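Research diary
14 May 2021
by Osvaldo Sanna

I slept badly and came early, so I had the morning for the data before the others arrived. The count is now 744 demonstrations with the hand-held gripper. Of these, 378 are good enough to train on. The rest I put in a second folder, because I do not like to throw away anything before July.

The main problem is the same as on Monday. The policy we call Pludura learns the approach very well, and then it closes the fingers too soon. With a block this does not matter. With a round object the finger touches the high part of the curve and pushes the object away. I looked at the numbers again and I think the fault is in my own hand. When I demonstrate, I begin to close while I am still going down. I do this without thinking, as everyone does when picking up a cup. The model copies me faithfully — it is a good student of a careless teacher.

So today I changed one thing only. I go down with the fingers open, I stop, and then I close. The stop must be long enough to appear in the recording as a separate step. I said "one, two" quietly in Italian, which made me feel foolish.

I worked on the white board with the pencil grid and used the shiny metal dish, the object I trust least. The felt on the finger pads I keep for now, although Casado wants rubber.

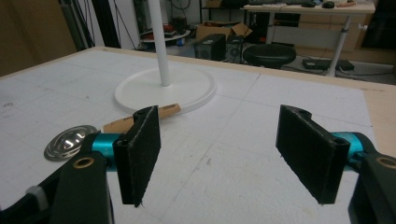
Casado read my notes after lunch and was not convinced. If I stop before every grasp, the robot will also stop before every grasp, and then we have bought accuracy with time. And what happens, Casado asked, when the person from Ramport does the demonstrations and does not count in Italian?

I had no good answer to the second question. To the first I answered that we can shorten the stop later, when we understand what it does. Casado said that "later" is a word I use very often. This is true.

In the afternoon I recorded 12 new demonstrations with the stop and wrote down the grid position for each start. I want to compare them with 12 old ones from the same positions, with the same training settings. It is a small comparison and I will not show it to anyone at Flolden yet. If the difference is only in my head, I prefer to find this out alone.

Training is set to 3,000 steps and runs during the night. I checked the settings twice, since last week I trained on the wrong folder and was very happy with the result for one whole day.

Still to do: write a short instruction for other demonstrators, without the word "naturally". Ask Casado how long a stop would be acceptable. Look at the gripper width curves one by one, also the ugly ones.

I left at seven. It was still light outside, and I walked home the long way.

© 2021 Osvaldo Sanna | Contact | Back to top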